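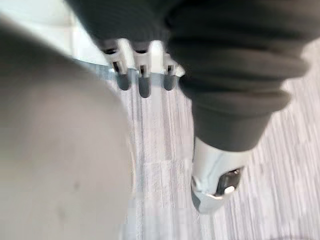

We spent $2,155 on heating oil last winter for a place of about 1,000 square feet, and I want to get that down before January. My plan is to drop the thermostat by 10 degrees in the daytime and dress for it. I've been looking at fabric for lined pants and a couple of throws. Something dark gray and ribbed like in the photo, with enough body to bunch up in thick folds, is what I have in mind. Has anyone here made it through a winter that way, or did you give up and turn the heat back on?

*– plovunton_pete, 6 November 2020*

---

We did it two winters in a row. Pants matter less than socks and a hat. Our daytime setting was low enough that guests kept their coats on. The bill went down, but by less than I expected. The house is old and most of the heat goes out through the attic hatch.

*– menano52*

---

I disagree with menano on the pants. If you sit at a desk all day your legs get cold first. Get something with a brushed lining and buy it a size up so you can wear long johns under it.

I'd also ask what kind of system you have. With an old boiler and radiators, a 10 degree drop means a long wait to warm the place up again in the evening.

*– Cleiton Seixas*

---

It's a boiler, older than me. Radiators in every room but the back one. The evening wait is what worries me. My wife gets home at 5 and sits down right away, and she isn't going to do that in a hat. 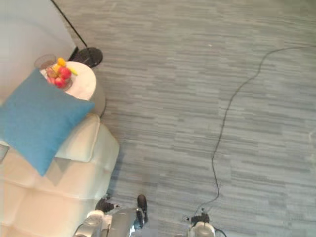 She'd go for a smaller drop if I also did something about the windows. I priced the plastic film kits and they're cheap enough that I may do the whole north side. Is it worth doing the attic hatch the same weekend?

*– plovunton_pete*

---

Do the hatch first. Foam board glued to the back and weatherstrip around the edge. Mine took an afternoon.

*– menano52*

---

Film is fine, but it sags if you don't go over it with a hair dryer, and it pulled the paint off my trim in spring. I went to rope caulk and I'm not going back.

*– rind_road*

---

Never had it take paint off. Depends how old the paint is.

*– Cleiton Seixas*

---

The trim here is fresh, so I'd like to keep the tape off it. Hatch first, then rope caulk. I'll post the January bill when it comes.

*– plovunton_pete*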